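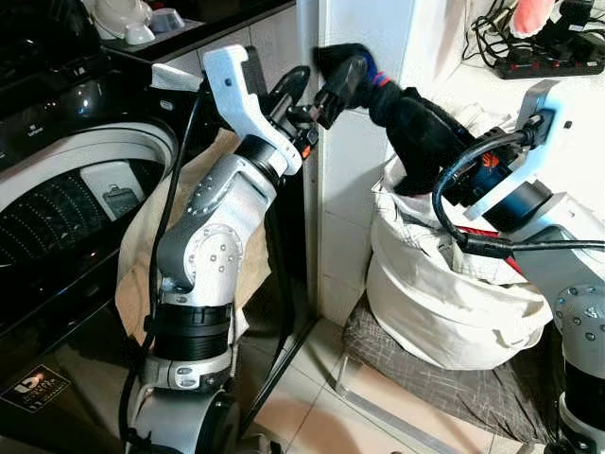

Six weeks with the Gekia drying rack and I have opinions. Bought it from Oltmanns, the small hardware place on the Purkcombe road, 100 bucks before tax, wall mount version with the fold-down arms. Our laundry corner is narrow. Really narrow, you work sideways in there, and a floor rack was never going to happen. Most of what goes on it is dark stuff that can't go in the dryer, like that black thing with the blue and red stripes, stretchy and annoying, takes forever if it's bunched up. So that's my test. Does it dry stretchy things flat and fast, and does the rack stay on the wall.

Short answer, yes and mostly.

**Putting it up**

Box has the rack, two rails, a bag of screws and a paper template. Template is good. Tape it up, drill through it, done. The wall anchors are junk, I tossed them and used my own. If you're going into studs you won't care. Allow an hour if you're slow like me, and get somebody to hold the other end of the rail. Instructions are all drawings, and step 4 is upside down compared to step 3, which cost me one extra hole. It's behind the rail now.

**Using it**

11 bars, and the gaps are wide enough that a sweater sleeve doesnt touch its neighbor. Folds up pretty flat. You lift the front edge and push, it clicks, good solid click. Coming down it's stiff on the left side — still stiff after six weeks, I put a little wax on the hinge and that helped for maybe four days.

The box says up to 14 pounds. I've had wet jeans and two towels on it at once and it sagged a bit at the front but held. Wouldn't leave it like that overnight.

Drying time is fine. Lay leggings across two bars, not over one, and they're ready by morning. Over one bar you get a damp line right down the middle and a crease. Socks fall through. Buy clips.

**Versus the Wedumov**

My sister-in-law Lanying Cheng has the Wedumov, the accordion one, and I used it for a week while we were staying there. Nicer finish, smoother hinge, feels like furniture. But the bars are thin and they leave marks in anything knit, and it sticks out even when it's closed. She bangs her elbow on it. Costs more too. If you have a real laundry room get that one, sure. For a tight spot I'd still take the Gekia.

**Gripes**

- left hinge, see above
- end caps are loose, one rolled under the washer and is staying there
- white only, shows every scuff
- smelled like paint the first couple days, open a windw

Part number on the rail is 1584 if you need spare caps, Oltmanns can order them, I'm told April for the next batch.

Four stars. Would be four and a half with decent anchors in the box.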